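CPU slips in robot gripper - ridged or flat fingers?
Posted in Grippers and End Effectors

I'm comparing two finger sets for desktop teardown and reassembly. The flat pair lets the processor rotate when the wrist moves. The ridged finger holds it by the side, but the chip still sits at an angle over the motherboard. Grip force is set to 9 N. Is the tilt from the fingers or from the pick?

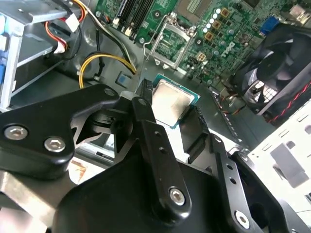
Replies

Noémie Petrenko
Probably the pick. Teeth bite wherever they first touch, so a crooked pick stays crooked. Present the chip in a flat nest and close at low speed. I ran 42 picks each way on a Hostero arm and the nest mattered more than the finger. Also check that both fingertips close at the same height - a linkage gripper moves its tips along an arc.

Zoi Kyriakidis
Agree on the arc. I would not use teeth on the substrate edge at all. Try a suction cup on the heat spreader and lower it straight down. Wipe the metal first.

hexdriver656
just turn the force up, worked for me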